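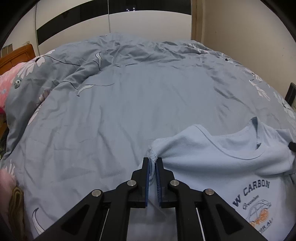 Plandham bedding set, gray-blue, for wide bed
Review by Dennis Athumani, 1 September 2022
My rating: 3 out of 5

I bought this set in August, after my old one became too thin in the middle. The price in the Widadico shop was 469, and a second set in the same color was offered for 198 more. I took only one, and now I regret it a little.

First the color. On the website it looked to me like plain gray. At home it is more blue, and in the evening with the lamp it becomes gray again. I like it, but my wife wanted gray and she says I should have asked for a sample. A pale blue T-shirt laid on it goes well with the color, if this is important to somebody.

I must explain that our bed is also our folding table. All clean clothes go there, shirts are spread with the neck to the far side, then sleeves in, then fold. For this work the cover is good. It has enough grip that a T-shirt stays where you put it when you pull one sleeve straight. With my previous cover, from Jaramillo, everything was sliding and I had to begin again many times.

Now the less good points. The cover takes lint very easily, mostly from dark towels. I go over it with a roller every second day. Also the buttons at the bottom are small and the holes are tight, so changing the cover takes patience. One button came off in the second wash. I sewed it back myself, the shop did not answer my message.

Washing: I use 40 degrees and no softener. It did not shrink. It dries slowly, so in winter I will probably need a whole day for it.

For sleeping it is comfortable, maybe too warm for August. The Wostivwood set in our guest room is cooler but it wrinkles terribly.

I would buy it again at a lower price. If they change the buttons I will give one more star.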